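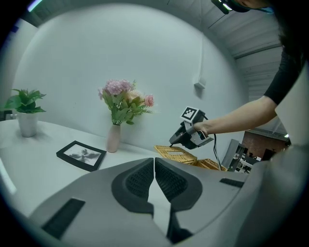

*The table task at the Skoven open lab, with the flowers, the basket and one of the student grippers at work*

So I finally made it out to the Skoven student open lab, after promising Tavion Lindgren since January that I'd come see what his club has been up to. The building is on the Ukgate side of town and I drove past it twice (the sign is tiny, look for the bike racks instead). Masks at the door, small groups, hand gel everywhere. Fine by me, I was just happy to be out of the house!

The club calls its project Zirlow. They've been building grippers you hold in your hand and work like a big pair of tongs, and the idea is that a person does a chore with them over and over, the motions get recorded, and later on a robot arm gets to learn from all of it. I'd read the flyer and still didn't really get it until I was standing next to the table.

And the table is cute! They've set it up like a corner of somebody's living room, with a potted plant, a picture frame lying flat, a pink vase of fake flowers and a wicker basket with a lid. The basket is the star. I'd have guessed a basket was an easy one, but Tavion says the weave catches on everything and the lid has a mind of its own.

The finger pads are what I kept staring at. They're dark gray with a fine little grid pattern on them, and they come together in a V. The first set they printed was smooth, and apparently the vase went straight to the floor (that was the old vase, RIP). On top of one gripper is a black-and-white square marker, a bit like a chunky QR code, which is how the system keeps track of where the tool is.

Hamidreza Shokri, who coaches them, let me have a try. Oh boy. You think you know where your fingers are until they're eight inches farther out than usual. I got the lid up on my third go, swung it sideways and knocked a fern sprig loose. Everybody was very nice about it. My run got thrown out, but the club has 1,675 good ones saved and wants 3,000 before the summer is over, so if you have a steady hand, they'd love to hear from you.

Upstairs they had the arm from last year's Vasiliu Cup, where the club placed 2nd. It wasn't running when I went up, which was a shame, but there was a video on a loop and a very patient girl explaining the scoring to my group. I followed maybe half.

Parking is free behind the building, the coffee is a dollar, and you need to sign up ahead because they only let a few people in at a time. The next open lab isn't on the calendar yet. Tavion said he'd text me, and I've already told my sister she's coming along to try the lid.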